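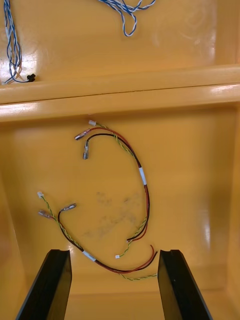 Blue-and-white twisted wire in a yellow bin.

Keep the cables. I mean it. Every spring somebody writes the same column telling us to chuck out the drawer of leads, and every spring I get crosser about it. The one I read last week gave the rule as: not used in a year, out it goes. A year! I own a good coat I haven't worn in a year.

Background, quickly. My mother's radio stopped in July. A Joltitz, nothing special, she has had it on the kitchen windowsill for as long as I can remember. Dead. I rang the shop on Coetzee Street and was told they don't do repairs, they do replacements, and a replacement was 372 rand. The fault was the lead. Not the radio – the lead, the bit that plugs into the back. I asked for just the lead. They could order one from Emico for 232, two weeks, no returns.

So I went round to Thulani Magagula, who has a garage in Fermont full of exactly the stuff the columns tell you to throw away. Ice cream tubs of plugs. Phone chargers from before phones were any good. He had the right lead in the time it took the kettle to boil and wouldn't take money for it. I gave him some lemons.

Now I know what the tidy people say. You can't all be Thulani. Most drawers are a knot of rubbish and the owner couldn't tell you what half of it fits. Fair enough, mine was like that. But the answer to a messy drawer is a label, surely? Masking tape and a pen. I did mine on a Sunday with the cricket on and it took less time than the tea interval and a bit. Printer. Old camera. Mum's radio, spare. Two I couldn't place, they went in a bag marked dunno.

And where do people think "out" is, anyway. The tip at Fermont takes small electricals on Tuesdays only, in a cage, and the cage was full when I went. The man told me to leave it by the side. In the rain. Decluttering, they call that.

What realy annoys me is the moral tone. As if a clear shelf makes you a clear thinker. My grandfather kept string, and bent nails in a tobacco tin, and he was the calmest man I ever met. He also fixed every gate on the road. The neighbours laughed at the tin and then borrowed from it.

There's a money side too and it always gets skipped. If you've got 2000 spare at the end of the month then yes, throw the thing out and buy it again when you need it. Lovely. Plenty of people on my mother's road haven't, and their cupboards are full becuase of that – a full cupboard is their insurance. Telling them it's clutter is just rude.

I will give way on boxes. Empty boxes for things you've already got out of the box, fine, flatten them. And the instruction books in eleven languages.

Mum turned 72 the week the radio came back on. She has it too loud. She wants to know if Thulani does toasters.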